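Lisell basket fair moves to larger hall

The Lisell basket and craft fair will move to the old Brosix seed warehouse this July after outgrowing the market hall on Navarro Street, organizers said Saturday.

The fair drew 353 paying visitors on its busiest afternoon last summer, and people waited outside for most of an hour to get in. The market hall is limited to 400 people, stallholders included. The warehouse can hold 730.

"We were turning families away at the door," the organizers said in a statement. "The new building has a loading ramp and its own parking, and the stalls won't have to be set up on the stairs."

Admission stays at $5. Children under 12 get in free. Doors open at 9 a.m. and close at 4 p.m. on both days, an hour later than before.

Most of the stalls will again go to weavers and basket sellers from the Clukoseck valley, where willow has been grown for generations. There will also be pottery, brooms, chair caning and a repair table, where visitors can bring in a damaged basket and get a price for fixing it. Small repairs will be done the same day – larger ones can be picked up later in the month.
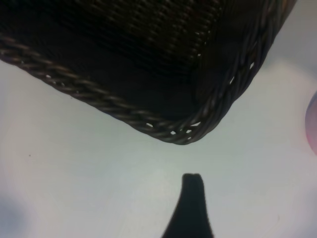 A dark brown woven basket with a thick braided rim.

The move was not welcomed by everyone. Several shop owners on Navarro Street said the fair brings them some of their best trade of the summer, and the warehouse is a 20-minute walk away. The town plans to run a free shuttle bus between the two sites every half hour, starting at 8:30 a.m.

Parking on the street outside the warehouse will be closed to cars on both days. Drivers should use the gravel lot behind the building, with the entrance on the river side.

Weaving classes for beginners will be held in the upstairs office. Places are limited and must be booked ahead at the Lisell library. The class fee covers materials, and students can take their work home.

Stall applications are open until the end of the month.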